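Visits > Flistgate > Open day > Your questions
Posted in June by Byung-chul Nam
12 shares | 3 comments

What will I see?
A robot arm working on an open desktop computer. Demumer takes in old office machines, and the processor job is the main part of the demonstration. 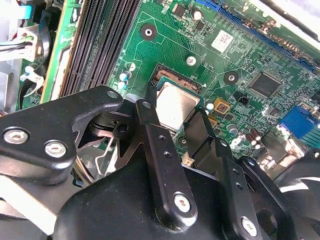
Yeo asks if the arm would manage a laptop. We don't plan to show one — laptops are still done by hand at Flistgate.

What is the grey tray for?
It has a shallow holder for a processor. We print our own trays, so the shape can be changed for another chip.

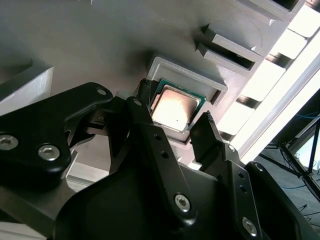
Adex wanted to know whether schools can borrow the printing files. Yes, write to us with a school address.

Can I bring my own computer?
No. We use our own stock, mostly plain office desktops with the side open.

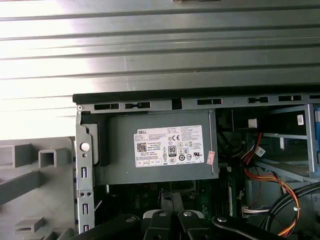 Old machines can be left at the front desk until 4 pm, but please take the hard drive out first.

Do I need to book?
Yes. There are 54 places per session and 400 for the whole open day. Entry is free.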